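I finally switched to decaf after lunch, and wow, I'm sleeping again! Sixteen days in and I'm out cold by ten (me, the one who used to read until 2). The first week was rough, headaches and all, but the beans from Gretwood taste so good I stopped sulking by day 5.

Mornings are still the real stuff, of course. I'm not a monster.

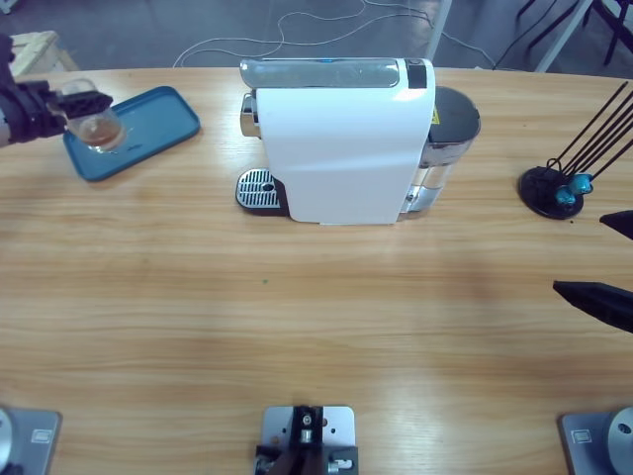 Next I want to try their dark roast, 400 grams, which should get me through December.

5 comments | 16 shares

© Flukent | Contact | Back to top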